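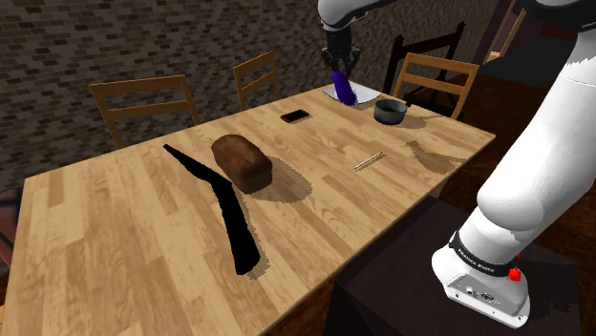

Simulated Tabletop Collection – Pre-Run and Spot Check
Site: Caretham
Task set: Ayala (pick and place, kitchen and household objects)
Checked by: Tülin Yaman
Date: 12th September
Result: Passed with comments, 3 items open

Section A. Scene setup

A1. Table, wall, floor and chairs load with textures in place – OK
A2. Arm base fixed to pedestal, no drift after reset – OK
A3. Random objects land on the tabletop at reset – OK
Comment: In July we had objects falling through the table at the first step. Not seen in any of today's resets.
A4. Objects start clear of each other – OPEN
Comment: Two resets put distractor objects close enough to touch. The pile settles within a second, but the arm should not start moving before it does. Raise the wait at reset.
A5. Shadows – OK, minor
Comment: Edges are jagged at the current shadow map size. Dreltard asked for this to be left alone until the set is complete, so all episodes match.

Section B. Object list

B1. Target and goal objects match the instruction text – OK
Comment: For "put the eggplant on the plate" the eggplant and plate names now agree with the asset list. The old text said "vegetable" in one place.
B2. Distractors drawn from the approved list – OPEN
Comment: The long gun model is still in the pool. It came in with the general asset pack and has no place in a kitchen set. Take it out and mark the episodes that contain it. Do not delete them until Dreltard has answered.
B3. Thin objects (chopsticks, phone) stay flat and do not jitter – OK

Section C. Arm and gripper

C1. Joint limits loaded and active – OK
C2. Gripper opens and closes fully on command – OK
C3. Speed cap applied during teleoperation – OK
C4. Collision between gripper and table is logged – OK
Comment: Pressed the fingers into the table on purpose, 6 times. All 6 were logged.
C5. Stop key halts the arm and closes the episode file – OK
Comment: Works on both stations. The label on station two has worn off and needs a new one.

Section D. Recording

D1. Camera views and joint data share one clock – OK
D2. Success flag set by object position, then confirmed by a person – OPEN
Comment: The position check passes an object that is hovering over the plate and still in the fingers. It should also need the gripper open and the object at rest. Until this is fixed, go by the person's mark.
D3. Failed attempts kept and labeled as failed – OK
Comment: Please keep recording these. Some operators were restarting after a dropped object and the first part was lost.
D4. Episode count on disk matches the log – OK
Comment: 1,120 on disk, 1,120 in the log. 251 have been reviewed by hand.

Follow-up

A4, B2 and D2 to be closed before the next batch goes to Nidetthorpe. Rerun sections A and D after any change to the reset code. Sections B and C only need a rerun if the asset list or the arm model changes.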